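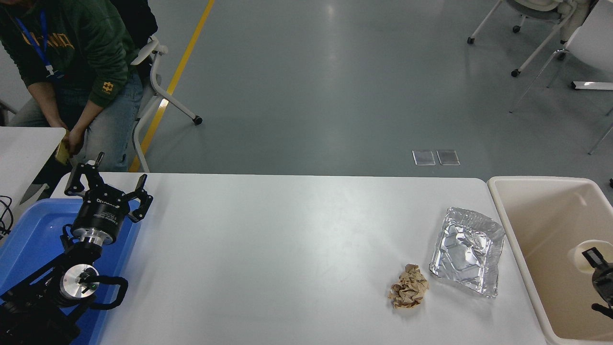
Brown paper ball and foil tray on the white table, basin side.

December, afternoon, bench notes on the crumpled stuff

I have been meaning to write up the paper and foil properly, instead of leaving it on sticky notes that Chantal then has to decipher, so this is me catching up with a mug of tea and a slightly guilty conscience.

We want a small set of clean packaging waste for the sorting work, pieces that look the way they would coming out of somebody's kitchen. Paper first. The brown kraft from the Cetamex parcels is the best I've tried. It takes a crease and keeps it, and if you squeeze it hard with both hands, turn it, and squeeze again, you get a ball that stays more or less the size you left it. The thinner Oltine paper opens up again while you're looking at it (lovely for wrapping, hopeless for this). I left one of each on the shelf overnight and the Oltine one was practically a flat sheet by morning — not quite, but you could have written a letter on it.

Foil trays are a different kind of fussy. The crimped rim is much stiffer than the floor of the tray, so if you just press down in the middle you get a dent and a perfectly good rim all the way round, and it still looks like something you'd put a lasagna in. What works for me is to fold one corner in first and then twist. The rim gives, the long sides go out of true, and the whole thing sits crooked on the table the way a used one does. Please wear the thin gloves. I didn't, and I have a nick on my thumb that I notice every time I pick up the tea.

One thing to watch: the foil is very shiny on the inside, and under our lights it throws bright patches that move whenever the tray is turned. I tried the 800 grit on a spare to dull it down and it looked dreadful, scratched more than dull. Leaving them shiny for now. Chantal thinks a proper used tray has a film on it anyway and that we should ask Todorova for their lunch trays, washed. I like that idea very much and will write to them.

Stock: over 100 trays left in the Zirkano carton, 60 sheets of kraft cut. No need to order before the break.

Still to do: label the two shelf bins (paper, foil), find the lid for the foil one, and try the kraft in half sheets to see if a smaller ball holds as well.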